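4. Checking a Claim Before You Log It

This section covers claims made by a party to the fighting: ministry statements, militia channels, "reconciliation" offices, press desks of any flag. It assumes you have finished Section 3 and can open the Ristau intake sheet.

Treat every such statement as a record that somebody said something. It is not yet a record of an event. Both sides in this conflict have warned of staged attacks, and the warnings cost them nothing to make.

4.1 Opening the entry

1. Open a new line in Ristau. Do not reuse a line from an older claim, even if the wording looks the same.
2. Paste the statement in its original language. Put the translation in the second field.
3. Fill in "Speaker" with the office that issued the text. "Officials say" is not a speaker.
4. Set the status to Claimed. The menu also offers Likely. Leave it alone at this stage.
5. Note the time of day the statement went out, in local time for the place it talks about.

Note: The Kassab feed fills in a confidence score by itself. We have never been shown how it is worked out. Clear the field and move on.

4.2 Counting sources

1. List every outlet that carried the claim.
2. Trace each one back. If it quotes the same statement, cross it off.
3. Count what is left. You need 2 sources that do not depend on each other before the status can change.

When we went back through last January's log, 486 entries were marked as confirmed. Of those, 270 rested on one press office, repeated by other outlets until it looked like a crowd. Nearly all were entered by people who had read this manual, so reading it is clearly not enough - follow the steps with the sheet open.

Caution: An unnamed "local resident" quoted by the same office that made the claim is the same source. So is a second ministry of the same government.

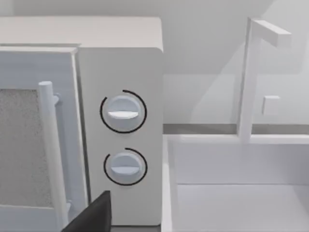

Can a claim be marked confirmed if the event it warned about never takes place?

It stays at Claimed. A warning that comes to nothing may have been false, or may have stopped something, and the sheet has no way of telling which. Add a line in the notes and leave the status where it is.

4.3 Place names

1. Look up the village or district in the Olari gazetteer.
2. If more than one place comes back, enter all of them and mark the line Unresolved.
3. If nothing comes back, try other spellings. Do not pick the nearest match on the map.
4. Check who was said to hold the place on that date. Front line maps are drawn by people with opinions, so write down whose map you used.

Note: Olari drops results past the first 20 without saying so. The vendor calls this a display setting. Narrow the search by province first.

4.4 Closing the entry

1. Read the line back against the original statement.
2. Remove any verb the speaker did not use. "Revealed" and "admitted" are the usual offenders.
3. Save, then export to Fisodari. Open the exported copy and check the dates, which have been known to shift during export.

Caution: Fisodari shows a green check mark when the file has been received. It says nothing about the claim, whatever the help page suggests.

This site uses cookies to remember your settings and measure visits. Accept all | Manage choices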